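Gustville Shared House — Cleaner and Household Helper Wanted (Part Time, Ongoing)

Posted 15 January 2022

We are looking for one person to join the small team that keeps our shared house in Gustville clean and in good order. The house has two kitchens, a laundry room and a long hallway with storage on both sides. The residents cook a lot, and they come and go at different hours, so the rooms are used from early morning until late evening.

The ordinary work you will know already: floors, benches, sinks, the stove, the rubbish and recycling. But the bigger part of this position is what we call the detail round. In this round you go slowly through one room and clean those places which a quick wipe does not reach — joins, seals, trims, handles, the grooves of sliding doors and the narrow strips between two panels. The previous helper had a very good eye for these places and we would like to find somebody with the same patience.
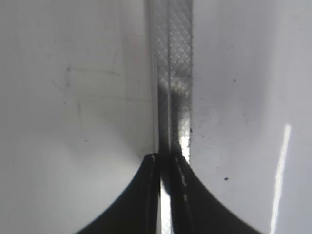 Patterned strip between two white surfaces, darker in its middle section.

Textured surfaces ask for a different method than smooth ones. On a smooth white surface a damp cloth is normally enough. In a fine crosshatch pattern the cloth only passes over the top, so we use a soft brush, a little mild soap and then a dry cloth, always in the direction of the ridge. Please do not use steel wool or any scouring powder. We will show you everything in the first week and you do not need to bring your own products.

What we offer

The position is for 6 hours per week, divided in two visits. You can choose your hours together with us, but the visits should not be on consecutive days. The first two visits are for training and they are paid like all the others. We supply gloves, cloths, brushes and an apron. The tram stops at Clinder Street, and there is a place for bicycles behind the house. A review of the hours is planned for July, with the possibility of more work if both sides wish it.

What we ask

You should be comfortable with kneeling, reaching and carrying a full bucket up one flight of stairs. Experience in a household, hotel or school is welcome but it is not a condition. You need enough English to read product labels and to leave a short note for the colleague who comes after you. References are helpful, and one is sufficient.

How to apply

Please write a short letter, one page at most, and tell us about a cleaning task which you have done well and how you did it. Send it to Agustina Carrasco, Lindemer Household Services, PO Box 1279, Gustville, or leave it in the letterbox at 99 Clinder Street. Kindly write "Detail round" on the envelope and include a telephone number. Every letter will receive a reply.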